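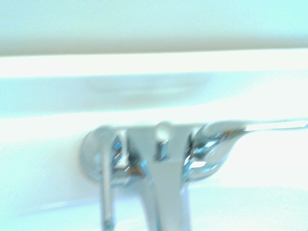 Hard Water, Soft Water and the Stuff in Between
Speaker notes, Plumthorpe Library evening talk, 2019-12-02

Opening (stay off the slides for this bit)

Good evening and welcome! Ask for hands up: who has a white crust inside their kettle? Wait for the laughs. Then: who has ever scrubbed it off and felt terrible about their water? Tell them right away that hard water is fine to drink. The crust is mostly calcium carbonate, the same stuff as chalk and seashells, and I think it's wonderful that a piece of an ancient sea floor can end up in your morning tea.

Pass the jar of kettle scale around now so it gets to the back row before the geology part. (Lid ON. Remember Otcombe.)

Where the minerals come from

Rain starts out very soft. It picks up a little carbon dioxide from the air and a lot more from the soil, and that makes it slightly acidic. When it soaks down through limestone it dissolves a bit of the rock and carries it along. Water that runs over granite doesn't find much to dissolve, so it stays soft. Show the cross-section and trace the path with the pointer. Go slowly! This is the slide people take pictures of.

Our own example is the Wogan spring, up the hill from the old mill. I sampled it in November and got 352 milligrams per liter of hardness as calcium carbonate. That's very hard. Pause and let them react. Then show the number for the rain barrel behind my garage, which was 8. Same hill, same weather, and the whole difference is the trip through the rock.

If anyone asks about grains per gallon, one grain is a bit over 17 milligrams per liter. Don't try to do the division live.

Why it drops out again
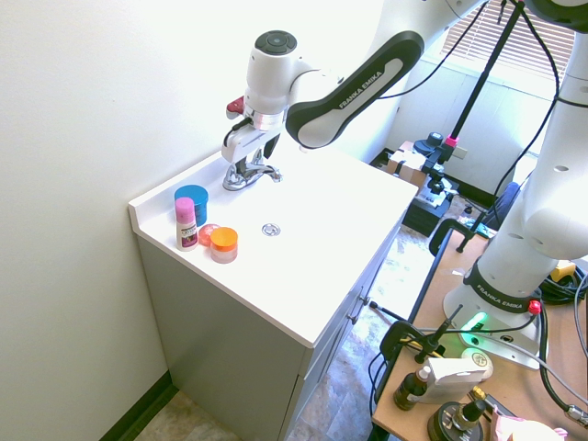

Calcium carbonate has a habit that surprises people every time I give this talk: it dissolves less well as the water gets hotter. Sugar does the opposite, and so does table salt (a little), so we all grow up expecting heat to help. Warm up hard water, though, and carbon dioxide leaves, the balance tips, and solid scale comes out on the nearest surface. Evaporation does it too, and you don't need a kettle for that. Think of a bathroom sink like this one, with a chrome faucet over a white basin and a small round drain in the middle. Every drop left sitting on chrome dries from the outside in and can leave a ring of mineral behind, and on a shiny finish even a very thin ring catches the light. Ask where on their own faucets the crust builds up first. Someone always says the base, someone always says the tip, and they're both right, as those are the spots where water hangs around.

Then the cave slide. It's the same chemistry! A drip comes through the ceiling, loses its carbon dioxide to the cave air, and leaves a trace of calcite. Keep that up for thousands of years and you get a stalactite. I love putting this straight after the bathroom.

Demo: the soap test

Two clear bottles, one with Wogan water and one with rainwater. Fill both to the tape line. Add 14 drops of liquid castile soap to each, cap them, and get two people from the front row to shake. The rainwater should foam like crazy and the spring water should go cloudy with a few sad bubbles. The cloudiness is soap scum: calcium grabbing the soap before it can make suds. Use real soap. Dish detergent foams in nearly anything and kills the demo.

While they shake, plug the hardness strips. Mine are from Iradance, but any brand with a color chart will do. Dip, wait, compare. Kids are better at matching the color than we are.

Cleaning it off

Keep this short or it eats the evening. White vinegar, a soaked cloth, a little patience, then rinse well. Never mix vinegar with bleach; say this twice. Skip vinegar on marble or limestone counters, and let the audience work out why. They'll get it, and it's a great moment.

Softeners, if time allows

A typical softener swaps calcium for sodium on tiny resin beads, then gets recharged with salt. Anyone on a low-sodium diet should talk to their doctor about drinking it.

Close

Put up the map with the sampling spots. Bottle 1043 is the one from the mill race, and I still don't have a good explanation for its reading, so invite theories. Leftover strips are on the side table. Get the jar back before people head for the coats.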